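Garkcombe Open Notes

Everything people said out loud at the Garkcombe idea evenings, written up, tidied and free for anyone to reuse.

What's in it

Garkcombe is a discussion evening that meets in Rostetville. Somebody brings a half-formed thought, talks for as long as they can stand it, and then the rest of us pull it about. For years the only record was whatever we could remember on the bus home, which was a terrible waste! So Joyce Waweru started taking notes, Retno Simanjuntak joined in, and this collection is what they've built up.

There are 2085 notes at the moment. One note is one contribution to the conversation: a claim, a doubt, a story from someone's work, a "hang on, didn't we say the opposite in October?" I love those last ones best. You can follow a single thought about, say, how people learn to disagree politely, through several evenings, and watch it split in half and come back wearing a different hat.

How a note is laid out

evening: the name we gave the session
speaker: a made-up initial, the same throughout one evening but changed for the next
text: what was said, shortened where it rambled
replies_to: the note it answers, if it answers one
mood: one of agree, doubt, build, swerve

Swerve is for remarks that take the whole room somewhere else. Please don't filter these out as noise before you've read a few. Some of the liveliest evenings in the set are practically all swerve.
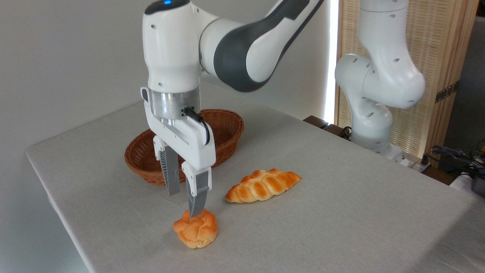 The mood labels were added afterwards by two readers working separately, Upendo Mbwambo and Amândio Sequeira. Where they differed we kept both labels, separated by a slash. I find the slashes fascinating, and if you're at all interested in how one sentence can be heard as both support and attack, start there.

Files

notes.csv has everything
evenings.csv has the session names and the opening question for each
veneck/ holds the small script that draws the reply trees

Veneck is Liya Chala's work and runs on any fairly recent Python. Give it the name of an evening and it prints the tree as plain text. "Vasylenko" is a good one to try first, a long tangle about whether a bad question can have a good answer.

Known gaps

Notes were taken by hand, so quick exchanges are thinner than they should be. Laughter isn't marked. The first 4 evenings have no replies_to column filled in, and we'd be thrilled if someone wanted to have a go at it.

Reuse

Do what you like with it, and say where you got it. Please don't try to work out who the speakers are.

Last updated Sat 26 June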